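4.2 Packaging that stays on the desk

Of the 383 packages logged in the Mendoza diaries, 332 left the desk within 30 days of arriving. We had expected the remainder to be dull leftovers, and they became our favourite part of the whole study! Shoeboxes in particular hang on. They're sturdy, they close properly, and their lids are colourful enough to pick out from the doorway, so participants give them a prime spot that a plain mailer never gets. Desk 12 is a lovely case (Figure 3): the shoebox stands on end in front of a monitor, its size label turned outward, while smaller packages keep to the far side of the desk.
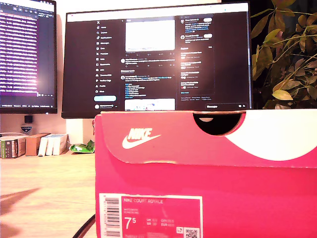
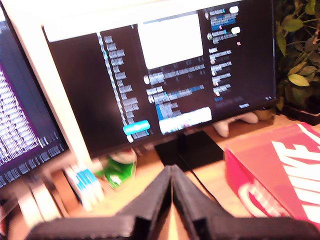
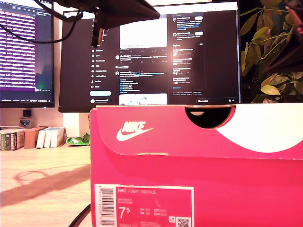 Figure 3. Desk 12. The shoebox is in the first and third views; smaller packages sit below the left-hand monitor in the second and third.

Savita Nautiyal, commenting on an earlier draft, argued that we were too quick to call such boxes storage. In her view a box can stay put for months with nothing in it, simply for being a good box, and the diaries should have asked about contents every time. We think she is right, and the October round did exactly that. The answers were a delight to code, ranging from "cables, mostly" to "the box it came in, flattened, inside the box". We therefore use the term resident packaging from this point on, whether or not the box has been put to work, and keep storage for entries where the diarist named the contents.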